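Workshop tips: before you spend money on a robot arm for the packing bench
Posted 2020-10-19 by Anselmo Coutinho, Girnstead shared workshop

I get asked about this often enough that I'm putting it in one place. Somebody has watched a film of an arm packing biscuits at a blistering pace, and by the time they reach me they've got a price in mind and a corner of the garage cleared. I'm not against the things. I just think most small benches would be better off with a second table and a decent lamp, and I'd like you to do the sums before you prove me wrong.

Start with the job and leave the catalogue shut. Write down one task. "Helping with packing" is no good. "Put one soft item in one small basket" is a job you can cost. If you can't write it in a line, you can't buy for it.

Then time yourself. Do it 30 times with a kitchen timer running and no radio. Hyun-seo Geum did this for her soap parcels and found the part she hated, putting the thing in the basket, was the quickest bit of the lot. The slow part was folding the tissue, and no arm at her price was ever going to fold tissue.

Look at the fingers first

Sellers like to talk about the arm: reach, speed, how many joints. For bench work I'd look at the fingers before any of that. Are the faces smooth or ridged? Can you get replacements, and what do they cost posted? How wide do they open, and is your widest item narrower than that with room to spare on both sides?
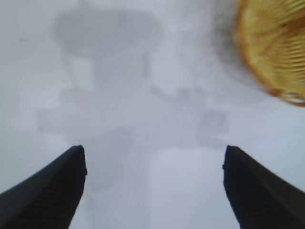
Grooved inner faces on a pair of black fingers, open, with the edge of a woven basket beyond.

Ridges help with some things and mark others. Take your own goods along to any demonstration, the softest and the most awkward. If the seller would prefer to use the block they brought with them, you've learned something for the price of a bus fare.

Ask to see it let go as well. Everyone shows you the picking up. Letting go neatly, over the right spot, without the item rolling or sticking, is where I've seen people lose an afternoon. Baskets with open or loopy rims want extra care, so try one of those if that's what you sell in.

One arm or two

The quote that started this page was for a pair. Jonalyn Pascual had been told that one arm could steady the basket while the other filled it, and the second was being offered at a discount. My view is that a basket can be steadied with a strip of non-slip drawer liner. Try the liner first. If the basket still wanders, try a wooden stop screwed to the bench.

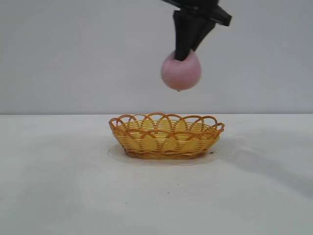 Two arms also means twice the cable, two sets of fingers to wear out and a good deal more bench given over to keeping them clear of each other. Jonalyn's quote didn't mention any of that. It gave the price of the arms and a line at the bottom saying "accessories as required", which is the line I'd frame and hang over the desk.

What the quote leaves out

Her figure was 4000 for the pair. When we sat down and added what she'd need before anything could be packed, it was a good deal more. Go through your own quote for these:

Mounting. Does the bench take it, or do you need a new top?
Spare fingers, and the screws that hold them. Get the screw size in writing.
Cables of the right length, and something to keep them out of the way.
Lighting that stays the same morning and evening, if cameras are involved.
Carriage, both directions, in case it goes back.
Your own hours setting it up. People put nothing down for this and it's often the biggest item.

The Zollia people quoted 278 for a set of mounting plates that Eduardo Enriquez cut for us out of scrap over a weekend. Theirs were prettier. Ask what's special about any part that looks like a flat plate with holes in it.

Hire before you buy

If hire is on offer, take it, even if it feels dear for the time you get. Botska hire by the fortnight, and Consolacion Manalastas went that way in May for her gift baskets. She kept a notebook beside the bench with a mark for every time she had to step in. There were 16 in the first morning. She had been promised it would run while she did the post.

It did get better, I'll give it that. By the end of the fortnight she could turn her back on it. But it was still slower than she was, and she sent it back and spent part of the money on shelving.

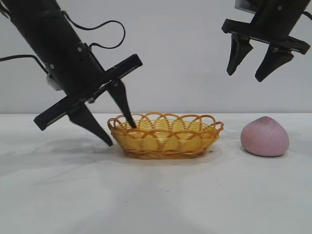
Measure the floor as well as the bench. You'll want to get round the back for cables without leaning across anything that moves, and you'll want a stop button you can hit from wherever you normally stand. If the plan only works with the bench shoved against the wall, the plan needs another look.

A few smaller things

Wipe the bench down before any trial. Specks and smears on a pale top make it hard to tell what's a mark from today and what was there last week.
Buy your baskets in one batch. Hand-woven ones vary, and a rim that's a finger's width higher will catch you out.
Don't pay for a support plan until you've rung the support number and seen how long it takes to be answered. Aquino picked up quickly when I tried. Another firm, who I'll leave out, still hasn't rung back.
Keep the packaging for as long as the return period runs, bulky as it is.
Work out how many parcels it would take to pay the thing off, then look at how many you sent last year. Over half the people I've done that sum with went home and bought a lamp.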